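Gresholm Tower Workstation
Set-up Guide, Section 2: Fitting the Graphics Card

Read the whole section before you open the case. You will need a Phillips screwdriver and a clean table with good light.

CAUTION: Shut the computer down, unplug the power cord and wait 60 seconds before removing the side panel. Touch bare metal on the case before you handle the card.

1. Lay the tower on its side with the open side facing up.

2. Find the expansion slots on the motherboard. Leave the memory slots alone during this step.

3. Remove the metal slot cover at the back of the case. Keep the screw.

4. Take the card out of its bag. Hold it by the edges and the shroud, and keep fingers off the gold contacts.

5. Turn the card so the contacts face down toward the slots.
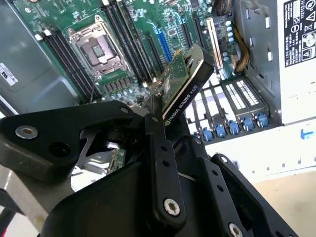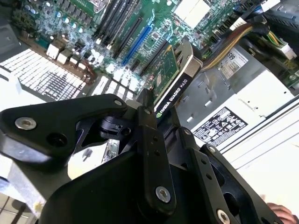
6. Line the contacts up with the slot and the bracket with the opening at the back. Press straight down with even pressure until the card is level.

NOTE: If the card will not go in, lift it out and check that the bracket is not caught on the case. Do not rock it from side to side.

7. Fasten the bracket with the screw from step 3. Tighten by hand only.

8. Check that no cable is lying against the card or a fan.

If the processor is not fitted yet, stop here and go to the processor section. Do not touch the pins in an open socket.

9. Replace the side panel, plug in the power cord and connect the monitor to the card.

If the screen stays blank, unplug the power and repeat steps 6 and 7. The Follance diagnostic codes are listed on page 29.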